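Jan 9, 2019
Cell 2 notebook, Astthorpe site

12 comments | 8 shares

Carried on with the kitting task for the Viltus line. Ran 349 picks on the small-parts sequence before lunch at 80 percent speed. Fingers are still set for the wide opening. Left them there, as the narrow setting needs a new approach height and I have not written that yet.

Main item is the handover between arm and operator. Under the old arrangement one person filled the kit, checked it and signed the card. Under the plan from Hedegaard the arm fills, the operator checks, and the card is signed only for the check. On paper the job gets shorter. On the bench the operator now waits for the arm, then has to look at eight pockets in one go with no memory of having filled them. Two of the packers said the same thing separately: they used to catch a wrong part by feel. A visual check at the end is a different skill and the training sheet does not cover it.

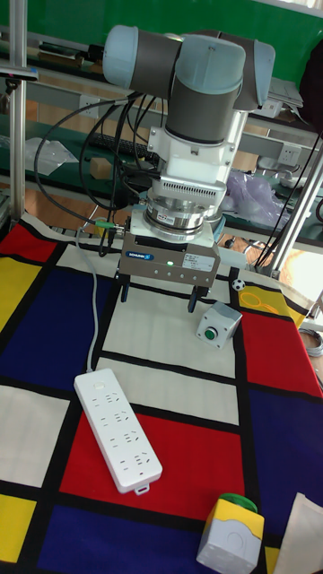
Tried three ways of pacing it. Fixed cycle is the worst, people either rush or stand. Operator-released cycle is slower by the clock but the error sheet was cleaner. Half-kit release (arm stops after four pockets, operator checks, arm goes on) is the one I would keep. It needs an extra state in the program and a decision on who may override it. My view is the operator — not the shift lead.

Pay grade question came up again. Packing is graded on handling rate, and the rate now belongs to the arm. Passed it upstairs in writing. No answer expected before the Clellumstead people have seen the numbers, and they want 2,000 picks logged first.

Also noted: restart after a stop is known to one person per shift. Should be everyone who stands at the cell. Draft a one-page procedure, large type, and go through it on the floor.

To do:
- write approach height for narrow setting
- add half-kit state, test with empty kits first
- training sheet, section on end checks
- ask for the old error sheets back to June
- cable routing, review before speed goes above 80 percent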